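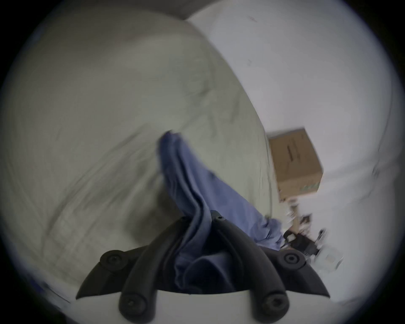 3.2 Recognition of emigrant achievers

Posted August 2018 | Plonov Working Group
Filed under: Society & People

Survey of 271 adults, two towns (Druvach, Jemska). Each got 20 names of well known emigrants, asked to mark field and birthplace. Athletes came first, scientists well behind. Fig. 2 gives scores by age. Under-25s missed most birthplaces, exept for singers. Petkov list reused from April, 10 names swapped out. Weighting still to do, see 3.4.

Back to top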